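Notes for Carkham talk, July 2025
Clean water testing with a phone: what we learned

Slide 1. Say hello, check the back row can hear me. I'm going to talk about dirty water, and I know it's just before lunch, sorry!

Slide 2. The problem. In the villages we work with, a water sample goes off to a lab by bus and the answer comes back after 5 days. By then the family has been drinking from the well all week (pause here, let that sink in a bit). Diarrhoea in small children is what worries the clinics most.

Slide 3. What Hemik does. It's a paper strip, a plastic clip and a phone app called Misora. You dip the strip, wait 30 minutes, clip it over the phone camera and the app reads the colour. Green means fine, amber means boil it, red means find another well. I wanted to call it something more exciting than "the clip" but the clip has stuck.

Slide 4. The April trial. We tested 210 wells, and sent a second sample from every one to the Kołodziej lab so we could compare. Mostly we agreed. Where we didn't, it was nearly always muddy water, which confuses the colour reading. Own up to this early, somebody will ask.

Slide 5. Things I got wrong. I thought people would want maps and charts. They wanted a big coloured dot and a voice reading it out in their own language – so that's what they've got now. Also the first strips went soft in the heat. Tell the story about the biscuit tin if there's time, skip it if not.

Slide 6. Money. A box of 500 strips has to be cheap enough for a clinic to buy without asking the district. We're not there yet. Don't give a price, it'll be out of date by autumn.

Slide 7. What next. Muddy water first, then older phones with poor cameras. If you have a cupboard full of old handsets, please come and find me!

Slide 8. Leave this one up during questions.

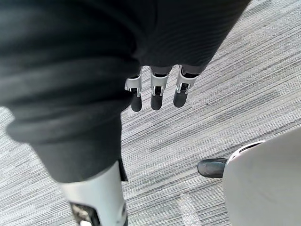
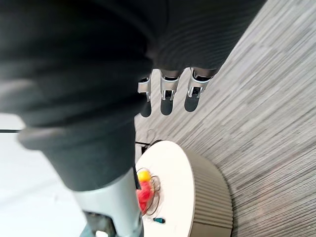
Both pictures: robot fingers under a dark grey sleeve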